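# Teteo quarry gets revised extraction permit

20 August 2021

Stone producer Plirden has received a revised permit for its marble quarry at Teteo, allowing work to continue on the lower benches until the end of next year's cutting season.
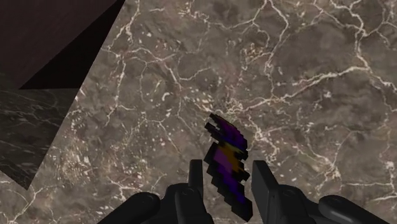 The permit replaces one that expired in January and had been extended twice while groundwater readings were reviewed. It limits extraction to 114 blocks per month and requires the company to keep a buffer of 5 meters between the quarry floor and the highest recorded water level.

Plirden must also log the water level in four monitoring wells on all 365 days of the year, including periods when the saws are idle. Under the old permit, readings were taken once a week and only during production. The logs will be sent to the district water office in Hamada, which can order a halt if the level in any well rises into the buffer.

"The daily series is the main change," said Mihret Belay, the hydrogeologist who prepared the technical annex. "Weekly values missed short peaks after heavy rain, and those peaks decide how deep you can cut."

Wire sawing will remain the only approved method on the lower benches. Blasting, which was used until the upper section was worked out, is excluded from the new text. Slurry from the saws has to be settled in lined basins and the water reused – discharge into the Foda stream is no longer allowed, even after filtering.

Residents downstream had asked for a shorter working day as well. The permit leaves hours unchanged but moves truck traffic to the northern access road, where the surface is to be repaired before hauling resumes. The cost of the repair will be paid by the company.

Objections can be filed in writing at the Hamada office, where the full permit and well locations are available for inspection.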